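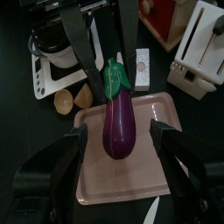

So can you still play Flosberg if you've never touched an online game before? Sure you can, and right now might be the friendliest time to start, as long as you go in knowing which parts of it are creaky.

I've been wandering around this thing for 12 years (I know, I know) and I still log in most nights after dinner. For anyone who missed it, Flosberg is a small online world set on a cold, rainy island, made by a studio called Pralar. You fish, you trade, you build a crooked little house on a hill, and every so often something enormous walks out of the sea and everybody runs over to hit it with oars. It was never a giant hit. It had one good summer, a slow slide, and then a long flat stretch where the same few people kept showing up and waving at each other.

The news, and the reason my inbox is suddenly full of old guildmates, is that Pralar has opened up Stirketti again. Stirketti is the harbor town on the north side that got closed off when the studio merged its servers. Back then we got a short note on the login screen and a free hat. I still have the hat! I wore it for the reopening on 2/17/21 and stood in line behind 349 other players just to walk through a gate, and it was the best evening I've had in a game in ages.

The town itself is smaller than I remembered. The fish market is back, and so is the tavern with the staircase everybody gets stuck on (they left the staircase alone, bless them). What's new is the boatyard, where you can finally change the shape of your hull instead of just painting it. I spent 2912 coins on a boat that turns like a couch, and I'd do it again. If you're new, please don't copy me — buy the narrow hull and put the rest into rope.

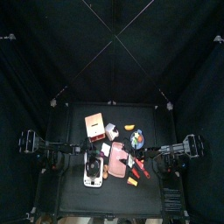

Rope matters more than it sounds, too. Half the quests out of Stirketti have you towing something, and the cheap stuff snaps the minute the wind picks up. The shop by the lighthouse sells a decent coil, or you can make your own if you've leveled up weaving, which I never have the patience for.

Now for the creaky parts. The menus still look like tax software. Voice chat drops out whenever more than one crew is in the harbor. And the first seven levels are slow, really slow, with a lot of carrying buckets from one old sailor to another. My advice is to join a crew right away. Mine is called Cusi, we're mostly people with jobs and bad knees, and we take beginners out past the reef on their first night so they see something worth seeing before the buckets get to them.

People keep asking me if a game this size can last. I don't know. Pralar says the servers are paid for through June and that they plan to keep going after that, and I've heard cheerier promises from studios that folded within the month. What I can tell you is that the harbor was packed when I logged in last night, and somebody was giving swimming lessons off the pier to a whole row of new characters in starter pants. Somebody else had parked a barge across the market entrance and was charging a toll in herring. I paid it. Then I went back with the rest of Cusi and we towed the barge out to sea, on the good rope, with the owner still on board and typing in all caps.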